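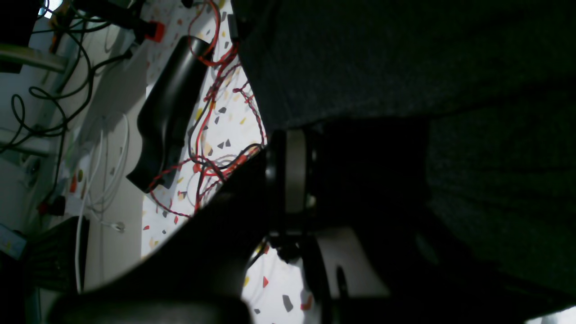 Spatial anchor

Jan 21, 2024
By the editors of Hinel Reference

A spatial anchor is a stored point in physical space to which an augmented reality system attaches digital content. The content is drawn in relation to the anchor, and should therefore keep its place while the user walks about, looks away or closes the application and returns later. The term is used for both the point itself and the data by which a device finds it again.

Principle

A headset or telephone estimates its own position by following distinctive features in its camera view, usually together with readings from motion sensors. These estimates drift. An anchor records the arrangement of features near a chosen point, together with its position and orientation. When the same features are recognised again, the device corrects its estimate and moves the attached content accordingly.

Plain walls, mirrors and large windows offer few reliable features and are poor sites for anchors. Closely repeated patterns may be mistaken for one another. Changes of lighting can also prevent recognition, and some systems store several records of the same place, made at different times of day.

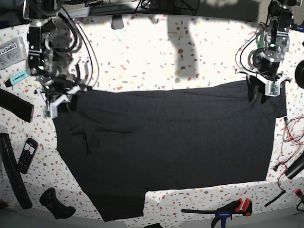 Local and shared anchors

A local anchor is kept on the device that made it. A shared anchor is sent to a server or directly to other devices, so that several users see the same object in the same position. Sharing requires a common format, and anchors made by one supplier's software often cannot be read by another's.

The Bimell format, introduced for museum guides, limits each record to 700 feature points and allows a record to expire after 30 days without use. At the Vītola exhibition halls, where it was first adopted in September, 205 shared anchors were placed over two floors. Labels attached to them were shown in the visitor's chosen language.

Accuracy

Error generally increases with distance from the anchor, as a small mistake in orientation displaces remote objects far more than near ones. Long routes are for this reason served by a chain of anchors. The operating notes issued at Vītola advise that no label should be attached to an anchor more than 100 paces away.

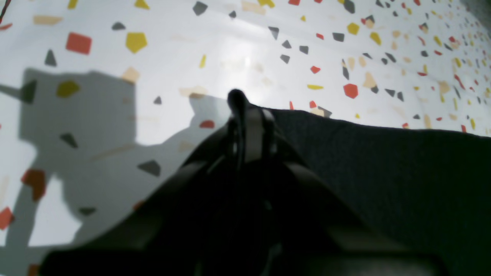

Vekell, in its published response to those notes, maintains that a fixed limit is of little use, and that "the correct spacing depends on the building and on how still the label must appear". It recommends a trial walk with each type of device before anchors are made public.

Privacy

Feature records do not normally contain photographs, but the general shape of a room can in some cases be recovered from them. Suppliers differ on whether records are encrypted and on who may delete them.

See also: Marker-based tracking; Occlusion; Relocalisation

Contact the editors | © 2024 Hinel Reference | Back to top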